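PRESS RELEASE
For immediate release – 27 March 2024

Clustside can sort opens to all after busy first winter

Clustside's weekly drinks can sort is moving to a bigger room at the Etum hall, and anyone can now bring cans in. No sign-up, no fee. Doors 9 to 11, every Saturday.

The sort began last September with a table and a couple of bins. Now taking in about 300 cans a week, mostly from flats on Laskowska Row where there is no kerbside pick-up.

"People kept turning up with carrier bags so we had to find more space," said organiser Hatice Çetinkaya. "Its a good problem to have."

How it works – cans go on the white table, get checked over, then into the bins. Any shape or size of drinks can, short ones too. Imported brands fine.

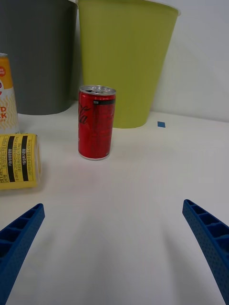
What to bring

Empty drinks cans, rinsed please. Leave the ring tabs on. No food tins, no aerosols, no glass. Crushed cans are ok but whole ones are quicker to check. Bags can be taken home again or left for the next person.

Large loads (over 60 cans) – ring ahead so we can put out a extra table.

Contact

Doğukan Aksoy or Edit Somogyi, Clustside office, weekday mornings. Interviews and visits by arrangement.

ENDS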